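Vokosow (television series)

Vokosow is a science fiction television series that ran for four seasons in first-run syndication. It follows the crew of a survey ship, the Domton, on a long mapping voyage through a region of space where most settlements have lost contact with one another. The series was created by Marjatta Saarela, who also wrote the pilot and served as head writer for the first two seasons. It drew modest ratings on first broadcast and found a larger audience in reruns, mostly among late-night viewers.

Premise

The story takes place several centuries after the collapse of the Reltow network, a chain of relay stations that once made fast travel possible. With the relays dead, ships have to cross open space at slower speeds, and the old star charts no longer match what crews find when they arrive. The Domton is sent out to chart the region again and to report on any settlement that still answers a signal.

The title comes from the name of the last relay station to go silent. Its location is the main mystery of the first season. The crew reaches Vokosow in the season finale and finds the station intact, with its lights on and its docking bays full of parked ships. What happened to the people on those ships is taken up at several points later in the series and is only partly answered.

Most episodes are self-contained. The Domton reaches a world or a drifting vessel, a problem is found, and the crew either solves it or leaves. From the second season on, a running plot about the ship's failing drive links many of the episodes, and a number of supporting characters return.

Characters

Captain McKinnon commands the Domton. McKinnon is a former cargo pilot with no military background, and the scripts often set this against the expectations of the survey office back home, whose messages arrive months late. The character appears in every episode except "The Long Table," which takes place entirely in the engine crew's quarters.

The chief engineer is known only as Bress. Early scripts gave the character a full name, but it was cut from the pilot for time and never used afterward. Bress keeps the drive running with parts taken from abandoned relays, and by the third season very little of the original engine is left.

The navigator, Ilun, was born in one of the lost settlements and joins the ship in the third episode. Ilun speaks for the people the Domton visits and is often at odds with the captain over how long the ship should stay.

The ship's archive is a talking computer that holds the old Reltow charts. It is polite, slow, and frequently wrong. Its voice was recorded in a stairwell during the first season to give it an echo, and the effect was added electronically from the second season on.

Production

Saarela wrote the first outline as a radio serial. When no station took it, she rewrote it for television and set nearly all of the action on board the ship to keep costs down. The bridge, the main corridor, and the engine room were standing sets. Planet interiors were built on a single smaller stage and redressed from week to week, which is why the same curved stairway can be seen in many different settlements.

The ship itself was a model. Two versions were built, a large one for close shots and a small one for distant shots, and the two did not match exactly. The larger model had 11 windows along the side of the hull and the smaller had 16. Fans noticed the difference early, and a line in the second season has Bress complaining that somebody keeps moving the portholes.

Saarela stepped back from daily work after the second season. The third season had a more serialized plot and darker lighting. The fourth returned to shorter stories, partly at the request of stations that wanted to be able to show the episodes in any order. No fifth season was ordered, and the last episode ends with the Domton still under way.

Music

The theme is a slow piece for electric organ and brass. It was shortened twice during the run to make room for advertising, and the fourth-season version is less than half as long as the original. There was no regular soundtrack release, though the full theme was included on a tape sold through the fan club.

Reception

Reviews of the first season praised the writing and were cool toward the effects. Several critics found the pace too slow. The second season is generally considered the strongest, and the two-part story "Salt Harbor" is the one most often named as a favorite in fan polls. The third season divided viewers, with some welcoming the longer plot and others finding it hard to follow after a missed week.

In reruns the series was usually scheduled after midnight. Many fans first saw it that way, out of order, and the club newsletter printed a viewing guide in nearly every issue for their benefit.

Fandom

The official fan club was called the Relay. At its largest it had 838 members. It published a newsletter, ran a pen-pal list, and held a small gathering each May, at which episodes were screened through the night in their original order. Fan fiction set after the final episode made up a large part of the newsletter in its later years. The club closed when its last editor retired, and its back issues were later scanned and shared by former members.

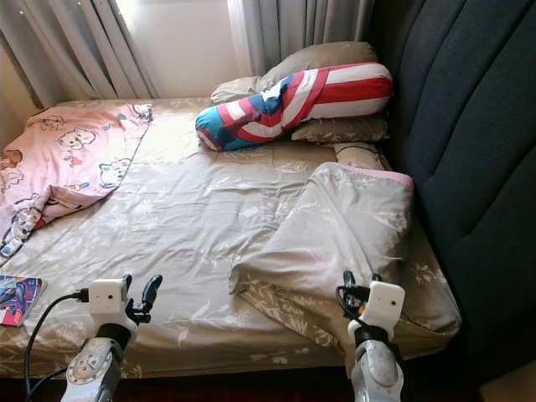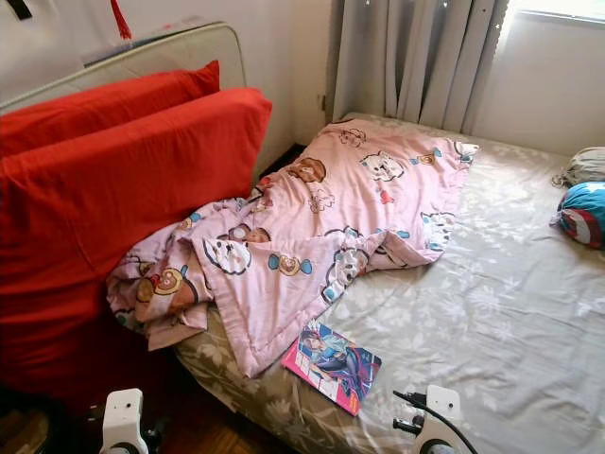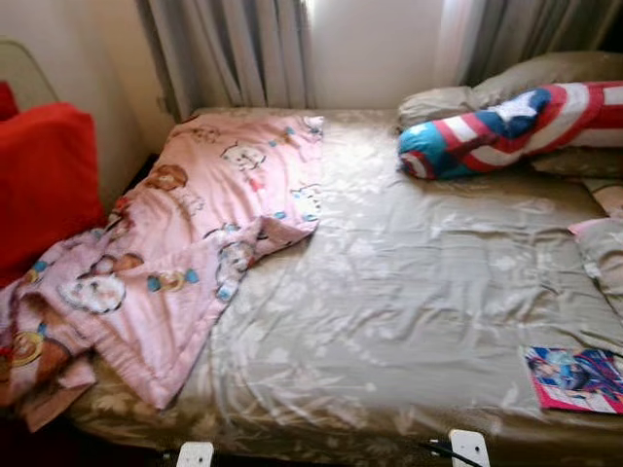
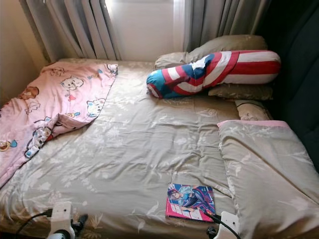 Related works

Two novels continued the story. The first, Past Reltow, picks up shortly after the last episode and follows Ilun's return home. The second, The Quiet Bays, goes back to the station and gives one account of what became of the parked ships. Saarela approved both outlines but did not write either book, and fans disagree on whether they should be counted as part of the main story.

A board game was sold through the fan club. Players move survey ships across a map of face-down tiles and score points for each working relay they uncover. The rules were revised once, after members complained that the player who moved first nearly always won.

See also

List of Vokosow episodes
Reltow network
The Relay (newsletter)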